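Ticket: Second weighing scale for packing line, or different scale?
Status: Open, waiting for customer
Product: Grakari bench scale
Opened by: Kuldeep Ahuja, Puscombe
Opened: 2018-06-24

Description of the problem

Good morning. I am writing for the returns area in Puscombe, where I prepare the equipment budget for the robot cell. I must hand in my list before the end of June, so I would like to settle this scale question first.

The robot takes mailer bags, weighs each one on the scale and moves it to the conveyor. The scale is the normal bench type with the three readout windows and the keypad on the front. For a person it is very comfortable. For the robot we have two difficulties.

First, the reading needs long time to become stable when the gripper touches the tray by mistake. Second, the readout must be cleared by hand, and so an operator walks to the table many times in one shift.

What I tried already:

- Moved the scale closer to the conveyor. The reading is a little faster, but the arm has less space to turn.
- Changed the waiting time in the program from 30 tenths of a second to 90. The weights are now correct, but the cell is too slow for our plan.
- Put a rubber mat below the feet. No difference that I could measure.

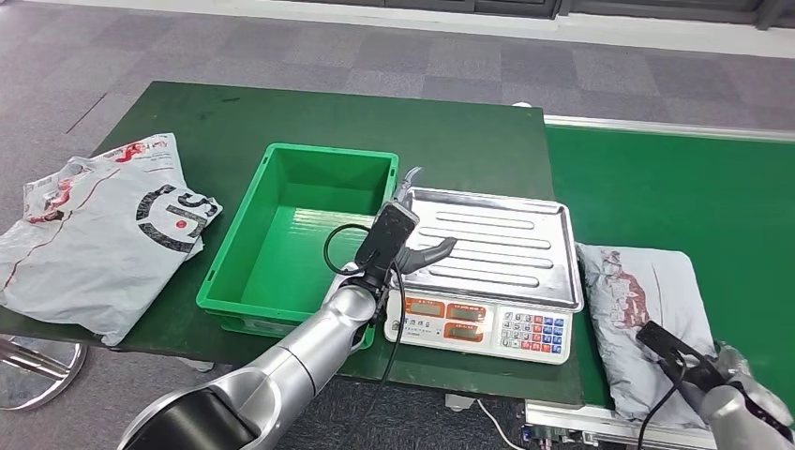 My question is mainly about money. The offer from Faltis for a scale with a data output is 1699 pounds, and the cable and the interface box come on top. The other possibility is to keep the present scale and buy one more of the same, so that one is settling while the robot uses the other. This would be cheaper to buy, but I am afraid we pay for it later with programming days.

Reply from support (Lai)

Hello Kuldeep, thank you for the clear report. Before you order anything, please send us the following:

1. The heaviest and the lightest bag you expect.
2. Whether the table stands on carpet or on hard floor.
3. Whether you need the weight recorded or only a yes or no.

A second scale of the same model will not remove the clearing by hand. It can help with the waiting time only.

Reply from Kuldeep Ahuja

1. The lightest is 100 grams. The heaviest I must ask, but the crate is never put on the tray, only single bags.
2. Carpet tiles. I did not think of this before. The table is also on castors. Should I put a stiff board under it in the budget?
3. Recorded, please. At present the operator writes it in a book, and I do not want to buy a robot cell and keep the book.

Reply from support (Lai)

If the weight must be recorded, I would plan for the model with data output and leave the second scale out. Please try the board first, it costs little, and repeat your test with the waiting time at the old value. Soft floor can explain a part of the slow reading. Also ask Faltis if the interface box is compatible with your robot controller. We cannot confirm this from our side.

Reply from Kuldeep Ahuja

Understood. I have put the Faltis scale in the list as one line and the board as another line. The interface box I leave open until they answer. Please do not close the ticket yet, I will write the result of the board test in it.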